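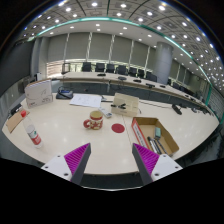 Robotique appliquée, séance 6
Règles de bonne pratique pour la collecte de démonstrations à la pince portative
Notes de cours, O. Pichon, 16/11/2021

1. Ce que disent les textes, et ce qu'ils ne disent pas

On vous citera volontiers la charte Rivby. Elle tient en 35 articles et je n'en retiens qu'une poignée. L'essentiel porte sur la tenue du registre, presque rien sur la qualité du geste. Un registre bien rempli ne prouve pas que les données valent quelque chose.

2. L'encombrement de la table

La charte demande une surface « représentative de l'usage réel ». Qui en juge ? Sur la table de conférence, on a un mug, une télécommande, une bouteille couchée, un carton ouvert avec des marqueurs, un micro dont le câble traîne. Admettons que ce soit représentatif d'une salle de réunion. Cela ne dit rien d'une cuisine ni d'un atelier, et le rapport final devra l'écrire.

Règle retenue : noter l'état de la table avant chaque série. Ne pas ranger entre deux prises, sauf si la consigne le prévoit.

3. Câbles et liquides

Le guide Hviid classe les câbles parmi les « obstacles mineurs ». Je ne suis pas d'accord. Un câble accroché par un doigt de pince entraîne ce qui est au bout. Dégagez-le ou déclarez-le. Pour les bouteilles : bouchon vérifié à la main, couchées ou debout.

4. Le nombre de prises

Lors de la campagne d'octobre, le groupe Aldale a livré 502 prises, dont 155 ont été écartées à la relecture. Le seuil de 73 % d'acceptation fixé par Filtton n'était donc pas atteint. On a proposé d'abaisser le seuil. J'aurais préféré qu'on relise les consignes.

Questions à poser devant tout seuil de ce genre : qui l'a fixé, sur quelles tâches, et un second relecteur aurait-il écarté les mêmes prises ?

5. À retenir pour le TP

Vérifier le serrage des vis des doigts avant de commencer.
Une prise ratée se conserve et s'étiquette, elle ne s'efface pas.
Le relecteur n'est pas l'opérateur.

Pour la prochaine séance : lire la section 4 du guide Hviid et relever deux règles invérifiables.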